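Plate (dishware)

A plate is a broad, mostly flat dish on which food is served. Most have a raised rim, which keeps sauce in and gives the hand something to hold. Plates are made from pottery, glass, metal, wood or plastic.
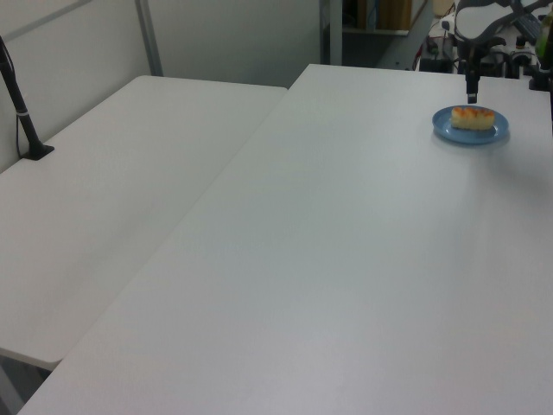 By Jamila Marikar
Last revised 12 May 2022

Small plates, often with a coloured glaze, are used for single portions such as a slice of cake. Dinner plates are larger and usually sold in sets.

The pottery at Kodville made plain tableware from 1340 — mainly for inns — and its kilns could hold around 4000 pieces. Later wares carry a maker's mark on the base.

See also: Bowl, Saucer, Tableware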